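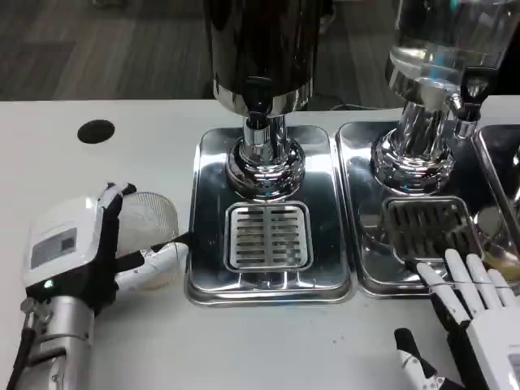
The breakfast drinks counter, Skoravgate

Gallery 4: Drinks and drips

Breakfast at the Skoravgate guest house is served until half past ten, at which point the toast goes and the drinks stay. This page is for the drinks. The bread has a gallery of its own, as does the cheese, and the jam has asked to be left alone.

We stayed for a week in May and I had something from this counter every morning, often two things, and on the Wednesday rather more than was wise.

The dark one
A glossy black cylinder on a chrome column, with a black tap and a short lever. It looks like something you'd be awarded for long service. Coffee lives in it. The lever needs a light touch, and at 7 in the morning I don't have one.

The glass one
Same chrome pedestal, same ridged collar, but see-through up top, so everyone in the queue knows exactly how much water you've left them. I've watched grown adults take half a cup and look noble about it.

The trays
Stainless steel with rounded corners, set side by side along the counter, each polished well enough to check your hair in. Mine was never worth checking.

The grates
Slotted squares, let into the trays under the taps, and the hardest working things in the building. The one belonging to the glass dispenser has residue between its slats and a yellowish spot out towards the edge of the tray. Breakfast is a contact sport. A grate like that wants hot water and an old toothbrush, and I speak as the owner of both.

The cups
Clear and ribbed, the sort that makes any drink look as if it's been thought about. They hold less than you'd hope. I worked out that I got through 19 over the week, and my other half says that's low.
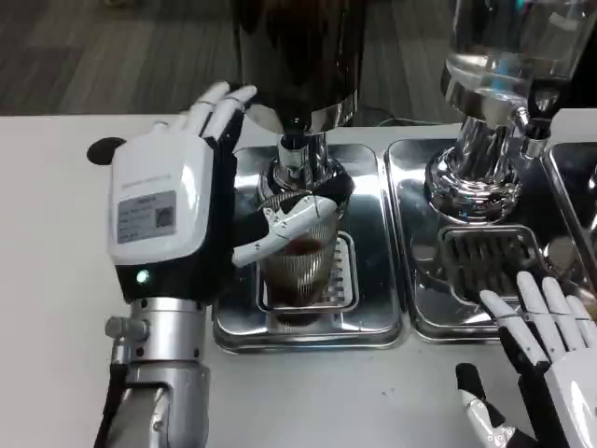 Coffee, half a cup
About as far as I ever fill one. Any higher and you have to walk back to the table like someone carrying a goldfish. It's properly dark stuff, and with the rim held right up under the chrome there's not much room for a splash to get out. I learned that on day four, having spent the first three decorating my cuffs.

The white worktop
Handsome, and unforgiving. Whoever chose white for a coffee counter either has great faith in people or a very good cloth.

Next gallery: the walk up to Nallusberg, 116 steps and a bench.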